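Wollside Supply Drawer Set

README

Contents

This folder covers the sorting of small medical supplies in the drawers of a white supply cart with light blue drawer trim. It holds 287 short recordings, an item list and a table of notes. The work was done in the Wollside training room by the Julon storage group. Earlier drafts used the name Desjardins for the same set - treat the two names as one.

The cart

The cart has a rounded white top with a raised rim and a column of drawers underneath. Drawers are numbered from the top down. Most recordings use the lowest drawer, pulled fully open. The inside is white, and so are many of the cartons, so the colored stripes and printing on the packaging matter more than you might expect when labeling.

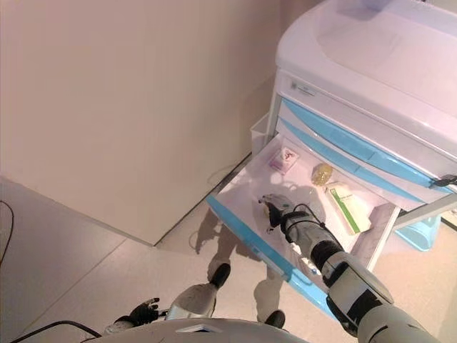 Items go back to a drawer by type. Boxes are kept flat with the printed side up where there is room. Pouches and other soft packets may lie any way they land, and a crinkled packet is not counted as damaged. Bottles stand upright. If a bottle tips over during a recording, the notes table has "tipped" in the last column and the recording is kept.

Item names

Names in the item list describe the package and leave out the contents where those can't be seen. A carton is "box" plus its main colors, for example "box, white, green stripe" or "box, pink and white." A small sealed packet is "packet" plus color. Clear containers are the exception, and what is inside may be named if it shows through the wall.
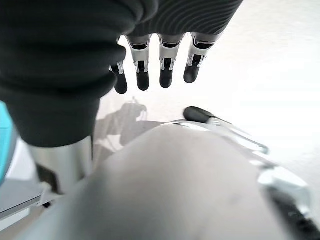

Hand above a white surface, fingertips pointing down.

Views

Each recording has an overhead view and at least one close view. Use the overhead view to decide which drawer is open and what is in it. Close views are better for checking package type, but they often show only part of an item. Do not guess a product name from part of a label. Write "label not readable" and move on.

Softgels in a clear bottle are listed as "bottle, clear, yellow softgels." The number of capsules is not recorded. 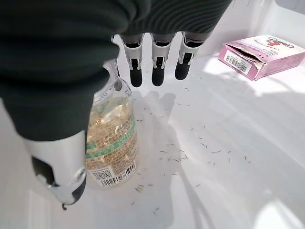
Known problems

Bright light washes out the drawer floor in roughly 60 recordings. Small white items near the front edge are easy to miss in these.

The item list was redone in May. Files labeled before then use "pouch" and "packet" for the same thing - the Zustel script changes both to "packet."

Recording 217 has no notes row.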